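Home | Issues | Authors | Submit | Search

We use cookies to improve your reading experience. By continuing to browse you accept our cookie policy. Accept | Manage

4. Planner and Perception Stack

4.1 Handing control between arms

The software described so far treats each arm as if it were alone in the world, a belief both arms held with great confidence until we asked them to work on the same part. Mating a switch block to its counterpart in mid-air needs two motion plans that agree on where "here" is. Our first scheduler, inherited from the Stanerside code base, settled the matter by letting whichever plan finished computing first go first. The other arm then planned around a neighbor that had already moved.
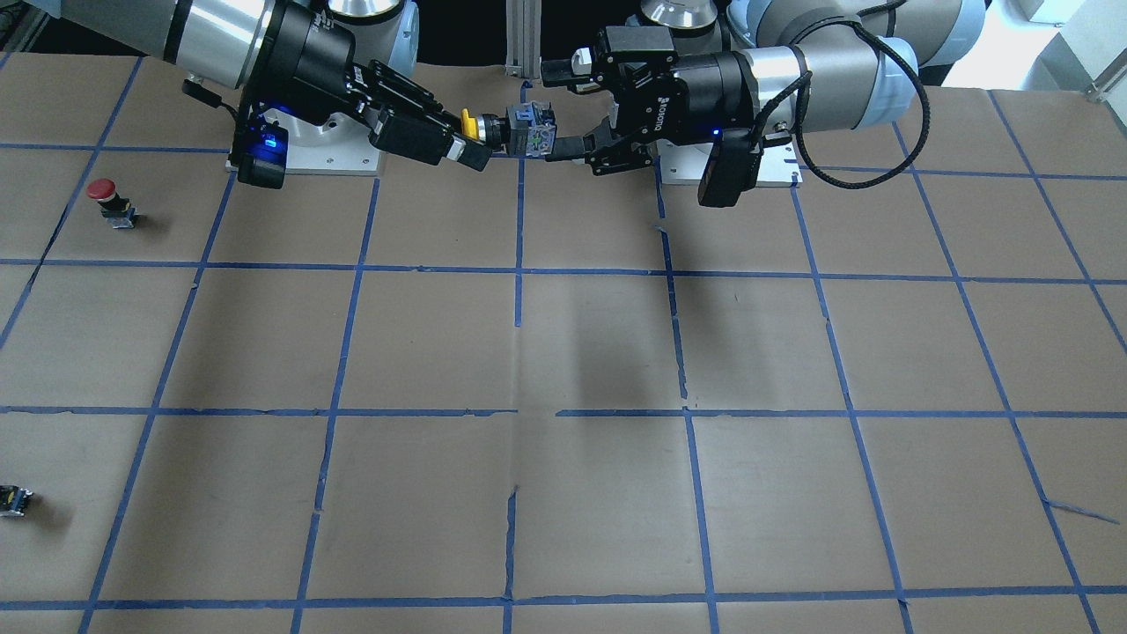

Madari, our replacement, plans both arms as one system while the grippers are within 60 mm of each other and lets them go their separate ways outside that distance. The switch between modes is where most of the bugs lived. A joint plan that ends at rest is easy to split. One that ends with an arm still moving is not, and we spent most of February learning this in small installments. The final version refuses to split until both arms report zero velocity for 2 consecutive control cycles. It is slower than what we promised in the proposal, and we have stopped apologizing for it.

4.2 The grid as a shared frame

Both arms need a common reference on the table. We considered printed fiducials and then used blue tape on brown paper, on the theory that a perception method that only works on perfect markings will meet imperfect ones soon enough. The detector, Nyitrai, fits a curve to each tape line and treats the crossings as landmarks. It does not assume the lines are straight. An early version did, and produced a table that was, by its own account, slightly folded in half. Gaps in a line are bridged when the two ends agree in direction; stray scraps are dropped by length.

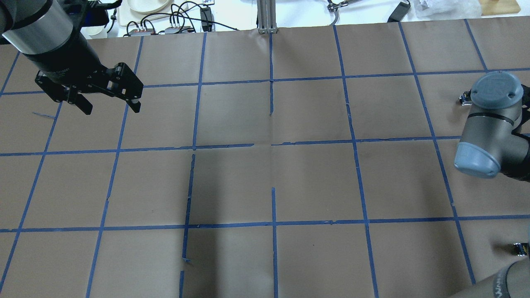
4.3 Wrist views and the shadow problem

Overhead views place the arms to within a grid cell. The last stretch of any approach depends on the wrist cameras, which see very little of the grid and a great deal of their own gripper. Nyitrai masks out the hardware with a fixed outline for each gripper, but the held part changes and has to be segmented live. Color helps less than one would hope. In Figure 6 the yellow ring is an easy catch, while the block below it is a translucent blue and has to be told apart from tape that is also blue. The broad shadow across the middle of the surface darkens the background without producing a crisp edge, so the old threshold method tended to find an object there. The crossing at upper right is usable, although the wrinkled, partly lifted tape just below it splits the line in two, and the detector must decide whether it has found one line or a pair. 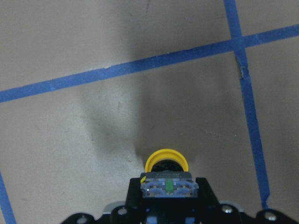 Figure 6. Wrist camera view with gripper, tape crossing and shadow.We ran Nyitrai on 239 wrist frames labeled by Evdokia Koutsoukos, whose patience exceeds that of the detector. It failed on 19 of them, mostly by merging the held part with the tape. Torn tape of the kind seen just below the crossing in Figure 6 was a lesser nuisance, once the curve fit was allowed to skip a short stretch and pick up the clean strip on the other side. Failed frames are passed to Tritier, the supervisor process, which stops the approach and asks for another view.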